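When Kamonchanok Ratanaporn talks about her research, she tends to begin with her grandmother's kitchen, and it takes her a little while to get to the robots. I didn't mind at all. We sat with our coffee at the Sernton lab, where she has worked since February, and she told me how she used to watch those old hands pick up a bowl without a glance.

"She never planned it, she just reached," she said. "I wanted to know how much of that reaching you could teach, and how few lessons you could get away with."

Her project, Khunthong, teaches a robot arm everyday table chores from recordings made by people holding a gripper in their own hand. The team gathered 2,000 recordings to start with, and then Kamonchanok did something her colleagues thought a bit reckless – she threw most of them out and kept 442.
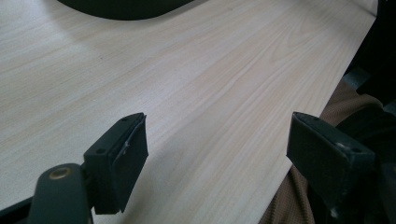
Kamonchanok's favorite part of any recording is the approach, the stretch before anything has been grasped. "People used to trim that off," she told me, "and I understand why, it looks like nothing is going on." But with the two black fingers standing wide open over pale wood, she says, there is already a good deal to learn about where a hand means to go. The smaller set was picked for clear approaches, and the arm trained on it finished 13 of its test chores, against six for the arm trained on everything.

She is careful about what that means. The tests were all done at tables, and her colleague Kanokwan Sitthichai, who ran them, would like to see the same thing tried on shelves and in drawers before anyone gets too excited.

"Kanokwan keeps me sensible," Kamonchanok said, laughing. "I would have told the whole world by lunchtime!"

The shelves come next, and she has already started sorting the new recordings – in the evenings, mostly, with the radio on.

Contact | © Sarport | Back to top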